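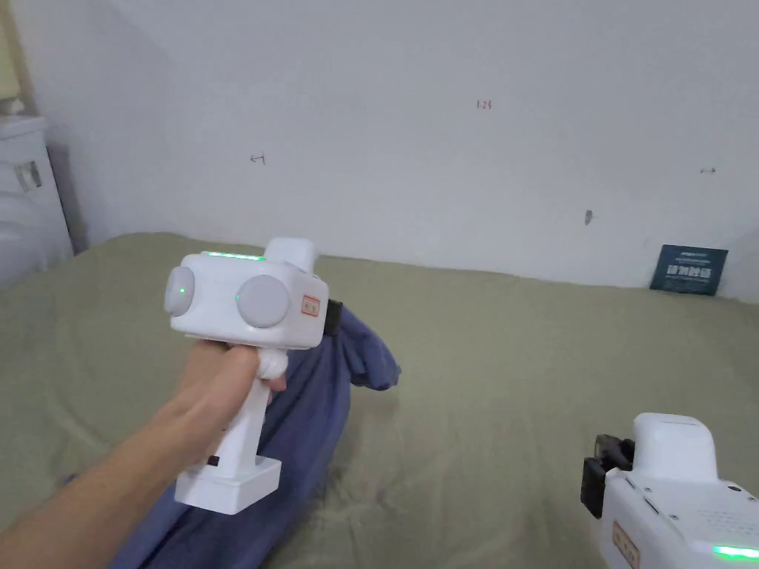 ¿Por qué un robot que dobla ropa puede romper una camiseta?

Los anuncios de robots domésticos siempre acaban igual: un montón de ropa perfectamente doblada. Conviene desconfiar un poco. Doblar una camiseta es dificilísimo para una máquina, y a veces sale mal.

Eso le pasó en julio a Skakier, un robot de pruebas de la empresa Marnell. Tenía que coger una prenda por dos puntas, estirarla y dejarla lisa. En la prueba 39 la estiró, la siguió estirando y... ¡ras! Se abrió la costura de una manga.

¿Qué falló?

Al principio la empresa dijo que la camiseta era vieja. Puede ser, pero una persona dobla camisetas viejas todos los días y no las rompe. Tus dedos notan cuándo la tela se pone tirante y paran solos. El robot necesita un sensor de fuerza, una pieza que mide cuánto está tirando. El de Skakier avisaba tarde. Cuando llegó el mensaje de «para», las pinzas ya habían tirado demasiado.

Sølve Hägglund, la ingeniera que revisó la avería, repitió el movimiento 10 veces con otras prendas. En 2 de ellas el aviso volvió a retrasarse. ¿Te parece poco? Imagina un ascensor que fallara 2 veces de cada 10.

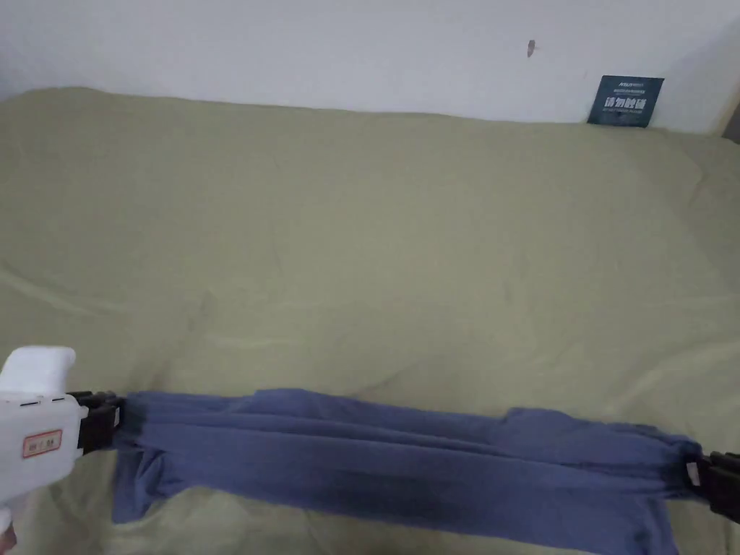

APRENDER CON LAS MANOS

Muchos robots aprenden copiando a las personas. Alguien sujeta unas pinzas por el mango, agarra con ellas la tela y la estira sobre una cama. El movimiento se graba y luego se usa como ejemplo.

Suena bien, pero hay una pregunta que casi ningún anuncio contesta: ¿se graba también la fuerza? Si solo se guarda por dónde van las pinzas, el robot sabrá adónde moverse y no sabrá cuánto apretar. Skakier había estudiado 277 ejemplos, y en ninguno se medía el tirón.

¿Y si en vez de tela fuera un dedo?

Por eso existen las normas de seguridad. No metas nunca la mano entre las pinzas de un robot, aunque parezca parado. Si ves un cartel de «no tocar», hazle caso. Y si algo va mal, avisa a un adulto para que pulse el botón de emergencia.

Marnell cambió el sensor y dice que el problema está resuelto. Todavía no ha enseñado las pruebas nuevas.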